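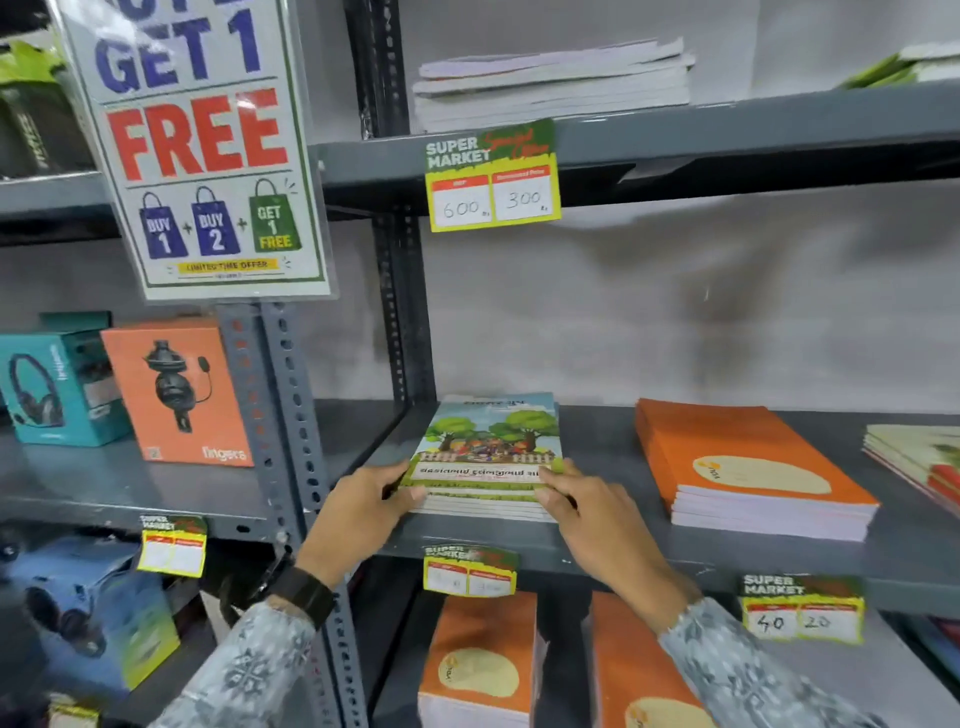
Straightening the book stack in the stationery aisle. Notebooks on one side, headphones on the other.

Can a robot tidy a shelf yet?

By Eirlys Watkins
17/09/2020

Short answer, no. Longer answer, sort of, if the shelf is nice and the books are all the same size and you have most of the afternoon.

I've spent a few weeks asking people who build these things a very boring question. Not chess, not driving. Can it square up a pile of kids' books in a shop. The kind of job you give the new starter in the first hour because you can't get it wrong.

You can get it very wrong, says Forough Zamani. She runs the handling group at Ludeo, nine people over a tile showroom, and paperbacks have been her problem for two years.

"A box is easy. A box stays a box," she says. "You pick up a stack of books and the bottom one stays behind. Or the middle one slides out at you. Or the covers are glossy and the whole thing goes."

Think about how you do it. Hand either side, bit of a squeeze, tap, done. You don't look much. The squeeze is the trick and it's the bit the machines are worst at. Too soft and nothing lines up. Too hard and the covers bow and you've got a fan.

Ludeo's rig has two arms and flat rubber palms. I watched it do a stack of hardbacks and it was lovely, really smooth. Then a stack of thin school notebooks, soft covers, and it pushed them into a sort of wedge and stopped. Somebody leaned in and fixed it with one hand while still talking to me.

They ran 1,000 tries in August. Mixed stock, one shelf, same lights. 773 came out good enough that a shop manager would walk past. Zamani is pleased with that. I did the maths on the tram home and it's more than one in five that you'd have to go back and redo.

And that's one shelf. Real shops are a mess of other stuff. Price tags along the front edge at exactly the height you want to put a wrist. Posts with slots in them. A big BUY 2 GET 1 FREE sign hanging where an arm would like to be. Stock that's changed since yesterday. Notebooks next to headphones, because that's where there was room.

Troels Vestergaard has a lot to say about signs. He's at Rastholm, who make the tall skinny unit that rolls around at night scanning shelves. It doesn't touch anything, which he says is why it's the one people are buying.

"Every promo is a new obstacle," he says. "Our machine knows the store on Monday. Then marketing comes in with a ladder."

Scanning works. I'll give them that. The Rastholm unit does a mid-size grocery in under two hours and hands the manager a list – gaps, wrong tags, stuff in the wrong spot. It still has trouble with handwriting. Plenty of small shops write the price on the tag with a marker, old price in one box and the new one beside it, and some tags get left blank. A person reads that fine. The scanner flags it, and a person comes over to look. Non-Latin scripts are patchy too. Vestergaard says the next release handles more of them but wouldn't tell me which.

So then you've got a list, and someone still has to go and do the list.

Malachy Rafferty is that someone, or was. Eighteen years on shop floors, last six as a night-fill supervisor, now paid by Proltgate to tell engineers what they've missed. He's got a notebook of it. Sticky shelves. Stock shoved in behind other stock. Customers who put a jar of olives down in the pens.

"They asked me what the rule was for facing up," he says. "I said there isn't one, you just make it look right. Well they didn't like that."

Proltgate is going at it by watching people. Hands, mostly. Record enough of someone neatening a shelf and have the software pick up the moves, the little taps and nudges, without anyone writing down a rule. Rafferty thinks it's the first idea he's heard there that makes sense. He also thinks 50 hours of footage is nothing. "I did that in a week and I was still learning where things went."

Cost is the other bit. A two-arm setup with decent grippers is more than a year's wages for the person doing it now, and the person can also run the till, mop up, and find the lady her envelopes. Mojtaba Fallahi put together the pilot at Yeoh, a discount chain with 18 stores, and he was blunt about it. They tried a shelf arm in one store for a month. It did stationery and only stationery. Staff liked it okay. Kids loved it, stood in the aisle, and it has to stop when someones in the aisle.

"So it worked after close," he says. "And after close I already have two people, and they finish early."

He'd look at it again. Wants one that can do the whole bay top to bottom, soft stuff included, without someone on stand-by. I asked every one of them when. Zamani said five years for a shelf she's allowed to set up herself. Vestergaard said longer. Rafferty laughed and asked if I'd ever faced up a whole aisle of greeting cards.

Home is further off again, they all agree on that. A shop at least has shelves that are level and a plan of what goes where. My bookcase has neither. I asked Zamani if her rig could have a go at it and she wanted a photo first. I sent one. She wrote back "maybe the top row".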